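Parnier Robotics Club: Minutes of the Simulation Team Meeting
Wed 3 November, Room 64
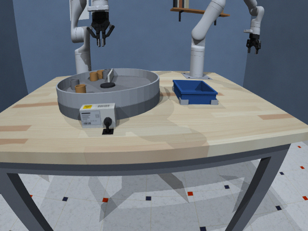 Present: Houda Zaki (chair), Recep Karaca, Melahat Bayram, Volkan Baysal (minutes). Apologies: Muammer Soylu.

1. Previous minutes
Accepted with one correction. The gripper model was supplied by Recep, not Melahat.

2. Two-arm sorting task
Recep reported on the current build. The task is to move the cups out of the round tray and into the blue bin, orange cups first, then gray. The left arm picks. The right arm is held clear of the tray until the handover routine is merged. Both arms load from the same description file, and the base offset of the right arm is now a parameter.

Melahat asked whether the divider in the tray should remain a fixed body. Contact with the fingertips produced jitter in earlier runs. Agreed to keep it fixed and to reduce the solver step to 2 ms. Recep will repeat the runs at the new step before any other physics setting is changed.

Volkan noted that two orange cups placed close together leave little clearance for the fingers. Houda proposed a minimum spacing in the random placement script. Melahat objected that the competition rules set no such minimum. Left as is. The planner should try the cup with the most clearance first.

3. Test batch
A batch is 500 episodes with random cup positions. The Stelemex workstation can run up to 3 batches overnight. Logs go in the shared folder under the build number. Failed grasps and dropped cups are to be logged separately, which the present script does not do.

4. Competition entry
The Pedasel entry form is due in January. Houda has the draft. The technical description is missing the section on collision checking between the arms. Muammer had offered to write it and will be asked to confirm.

5. Other business
Volkan requested a second login for the workstation. Houda to ask Mr. Özkan.

Actions
Recep: solver step, repeat runs.
Melahat: planner ordering by clearance.
Volkan: split the failure log.
Houda: entry form, login request.
Muammer: collision section, to be confirmed.

Next meeting: same room, date to be sent by email.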